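Assunto: Re: [coleta] descarte de episódios no início da gravação 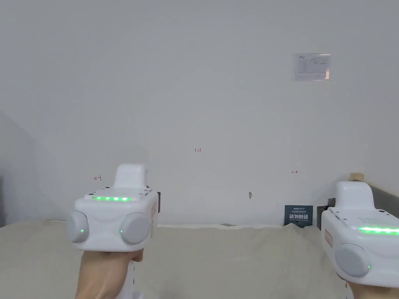
Em 29 de setembro de 2019 foi escrito:
> Rodamos o filtro no lote Cevcombe e ele rejeitou 33 episódios de 200.
> Quase todos por salto de pose nos primeiros quadros. É problema do
> rastreamento ou de quem opera? Dá para aproveitar o restante do
> episódio?

Dá para aproveitar, com ressalvas. Abri 7 dos rejeitados. Em todos, o salto ocorre antes do primeiro contato com o objeto, e a trajetória depois disso é contínua nas duas mãos. O filtro do Silum calcula a velocidade sobre o episódio inteiro e não distingue a fase inicial.

Sugiro o seguinte procedimento:

1. Manter as duas garras erguidas e paradas diante da parede por 40 quadros antes de começar a tarefa.
2. Cortar esse trecho na conversão e recalcular a pose relativa entre esquerda e direita a partir do primeiro quadro útil.
3. Rejeitar somente se houver salto depois do corte.

Quanto à origem, ainda não sei. O lote Lombardi, de fevereiro, foi gravado com a versão anterior do firmware e não apresenta o defeito – mas lá a tarefa usava uma mão só, então a comparação vale pouco.

Não apaguem os brutos. O conversor do Skendinix sobrescreve o índice se o diretório de saída for o mesmo; usem outro caminho.

Alguém tem os registros de sincronização do Cevcombe? No servidor só achei os da mão direita.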